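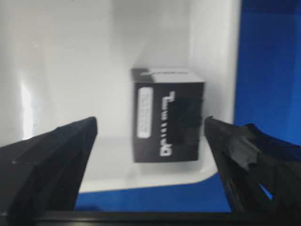 ¿Y por qué no cerrar siempre con la fuerza máxima?, preguntó una voz del grupo de las 10. Porque el cartón cede antes que el motor, y una caja deformada cambia la referencia de la toma siguiente.

Automatización industrial — Apuntes de la visita a Trakton
Unidad 4: manipulación de piezas pequeñas

1. Aproximación
Los dos dedos se colocan a ambos lados de la caja antes de cerrar. Si un dedo queda más cerca que el otro, el primer contacto empuja la pieza hacia el lado contrario. El controlador Kistesero admite una corrección lateral previa al cierre; en la demostración se trabajó con un paso de espera de 200 ms.

2. Agarre
Contacto por las caras laterales, con la cara frontal despejada. En la etiqueta se lee XL330-M288-T. Conviene anotar la referencia junto a la orientación: el rótulo ROBOTIS de la cara superior queda invertido respecto a la cámara. 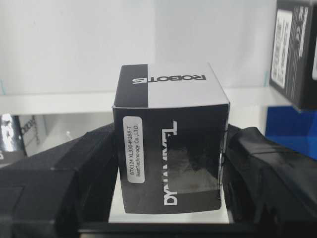 3. Puesto de trabajo
Dos brazos negros sobre tela azul, un tablero blanco y una bandeja blanca de paredes bajas. La cámara pequeña va montada en un lateral de la pinza; su cable pasa en arco por encima del brazo. Al planificar trayectorias hay que reservar holgura para ese cable — el modelo de colisión de Jurcombe no lo incluye.

El registro del puesto contiene 2.867 ciclos, de los cuales 900 corresponden a cajas de este formato. 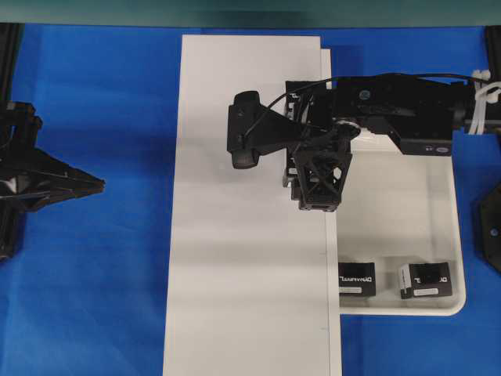 Fig. 3. Bandeja con dos cajas y pinza con cámara lateral.

Entrega: esquema de la secuencia de agarre y tabla de orientaciones, en el aula Huerta, antes de que acabe septiembre.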